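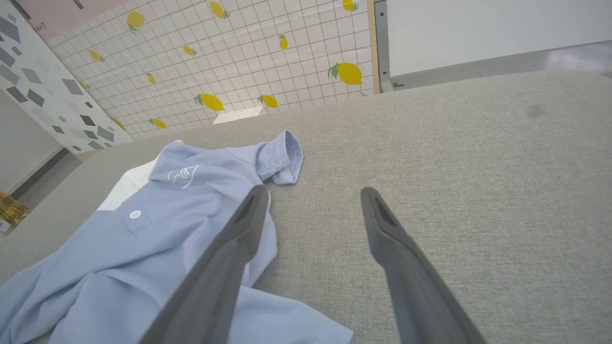

**Minutes / Parent Council / Uniforms and Clothing**

# Turstead Middle School Parent Council

Minutes of the May meeting, held in the library. The meeting opened at 6:35 p.m. The minutes of the previous meeting were approved with one correction: the bus loop repainting was put off until summer break, not canceled.

## 1. Polo shirt supplier

The chair reported on the two quotes received for next year's school shirts. The current supplier, Vurkirora, has offered to hold its price if the order is placed before the end of the school year. The second quote, from Edet, is lower per shirt but charges separately for the embroidered badge and for any order sent back after the size labels have been removed.

Members discussed the fabric. Several parents said the collars on this year's shirts curl after a few washes and that the cuffs lose their shape. One parent said hers had held up fine on a cold wash. The school office has kept a list of complaints and will pass it on to Vurkirora before any order is signed.

A question was raised about color. The current light blue shows grass stains, and a move to navy was suggested. The principal said the color is set by the district dress policy and that a change would have to go through the district office, which would not be finished in time for fall. The question was left for next year.

**Decision:** Order from Vurkirora for one more year, subject to a written answer on the collars. Total order is 700 shirts. Extra youth large will be included — the office ran out in October and again after winter break.

## 2. Shirt swap and outgrown clothing

The swap table at the spring concert went well. Most of what came in was smaller sizes, and there was little for eighth graders. Items without a name inside were accepted, and anything badly worn was put aside for the art room to use as paint rags.

It was agreed to run the swap again at fall registration. Families will be asked to:

- wash items before dropping them off
- button or zip everything
- cross out old names on the label
- leave hangers at home

Long-sleeved shirts and fleece jackets will be taken this time. Shoes will not.

The lost and found came up again. The rack outside the gym is full, mostly sweatshirts and lunch bags. Unclaimed clothing will be added to the swap after the last day of school. A notice will go in the newsletter two weeks ahead.

## 3. Budget

The balance stands at $3,305. Payments since the last meeting were $900 for the sixth grade bus to Vastbridge and $60 for printing. The bus payment was higher than planned because a second driver was needed.

There was a request to set money aside for families who can't cover the cost of new shirts. The office now handles this case by case. Members were in favor but wanted to know how families would ask without having to fill out a long form. The counseling office will be asked for its view. Held over to the next meeting.

## 4. Vastbridge trip

The sixth grade trip went ahead as planned. Teachers reported that lunch was rushed and that the museum's coat room was too small for a group that size. Next year the school will ask for the later arrival slot and have students leave jackets on the bus.

Parents asked for the packing list to go home earlier. It was sent three days before the trip, and some families had no time to get a water bottle or rain jacket.

## 5. Pickup line

Cars are still stopping in the fire lane on Turstead's east side. The principal will send another letter. A request for cones was made to the district in the winter and has not been answered — the office will call.

## 6. Other business

- The library would like donations of board games with all their pieces.
- The water fountain by room 12 is working again.
- Graduation rehearsal has moved to the morning. Eighth graders should wear the school polo for rehearsal; the usual dress code applies for the ceremony itself.
- A parent asked whether gym shirts could be sold through the same order form as the polos. The office will check with Vurkirora.

## Actions

| Item | Who |
|---|---|
| Send collar and cuff complaints to Vurkirora | School office |
| Place shirt order once a written answer is in | Chair |
| Newsletter notice on lost and found | Secretary |
| Ask counseling office about help with shirt costs | Principal |
| Call district about cones | School office |

The meeting closed at 7:50 p.m. The next meeting will be in the cafeteria, as the library will be closed for inventory.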